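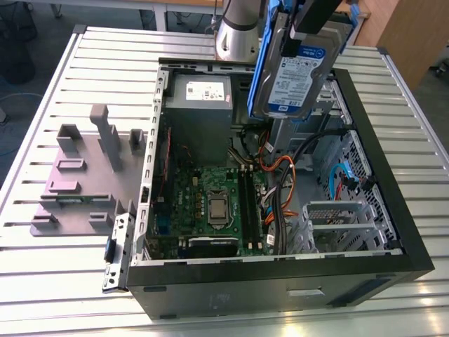 What does Hallonard cover?
Putting an old desktop tower back in working order, from the first screw of the side panel to the last drive in its cage.

Hallonard is a parts-and-notes collection for people who love opening up older PCs (we do, a lot!). The current release has 1,778 notes on 53 towers, all written up by Mayu Amano and Dennis Hartley.

Contents
towers.csv — one row per case, with board, power supply and memory
drives.csv — make, caddy type and cable for each hard drive
notes/ — plain text, one file per tower

Good to know
Lay the case on its side before you touch a drive. Plug in the data cable first, then power. Tower 20 has a swapped board, so its notes come in two parts — read both!

Missing values are left blank. Four towers still have no drive entry, and we'd be thrilled to get them filled in.

Last updated January 12, 2022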